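News from the repair evenings in Rirby

Our sewing and mending evenings started again in March, after the winter break, and I was asked to write some lines for the newsletter about how it goes. I am the one who sits closest to the door and threads the machines, so I see most people when they come in.

We are now in the upstairs room at Vokudholm, where the light is much better than in the old place. The tables are wider too, and we can leave the cutting mats out between the evenings. The stairs are steep, so if you bring a heavy machine, please ring the bell and one of us will come down and carry it with you. The door is open from half past six. We begin to put things away at nine, and it is a great help if you do not start on a new zip at ten to nine.

The theme this spring is hand sewing. Many of you have asked for it, and I was glad to hear that, for it is the part of mending I like best. A machine is quick on a long straight seam, but a lining which has come loose inside a sleeve, or a small tear near a pocket, is easier to do by hand. You need a needle, a good thread and a little patience. The first evening we had 15 people round the table, and it was quite silent for the first half hour. Then somebody dropped the pin box and after this everybody was talking.

We practised the ladder stitch first. It is the one you use to close an opening from the outside, for example on a cushion or a soft toy. You go a short way along inside the fold on one side, cross straight over, and go the same short way along the other side. After five or six stitches you pull the thread gently and the two edges come together. If you pull too hard the cloth will gather, and you have to loosen it again with the tip of the needle.
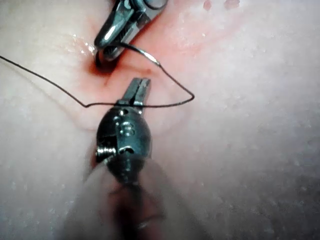 Curved needles were a new thing for most people. I had bought a packet for upholstery work, and they are very good when you can reach the cloth from one side only, as on a chair seat or a mattress edge. You do not push a curved needle forward like a straight one. You turn your wrist and let the needle follow its own bow, in and out again. It feels strange in the beginning. One lady said that it was like eating soup with the wrong hand, but at the end of the evening she had closed the whole back of a footstool and it looked very fine.

Some words about thread, because I am asked every time. For shirts and bed linen a normal polyester thread is enough. For coats, bags and buttons which must carry weight, we use the Grasso button thread, which you find in the blue tin on the window shelf. Please cut it, do not bite it. For upholstery we have the waxed thread from Getel, in brown and in grey. The grey is nearly finished and I have ordered more.

Take a piece of thread as long as your arm and not longer. I know that it is tempting to take a very long one so that you do not have to thread the needle again, but it will twist and make knots, and then you lose more time than you have saved.

We still have two places free on the darning course. It runs over four evenings and you should bring a wool sock with a hole in it, washed please. Darning mushrooms you can borrow from us. If you have one at home which you do not use – many people have one in a drawer from a grandmother – we are happy to take it.

The button box has also grown since last year. A family who emptied a house gave us a suitcase with more than 1,000 buttons, and they are now being sorted by colour in jam jars. We need more jars with lids, the small size. If you have lost a button from an old coat, come and look before you buy a new set.

In the next newsletter I will write about patching jeans at the knee, which is a long subject. Until then you are welcome on the stairs.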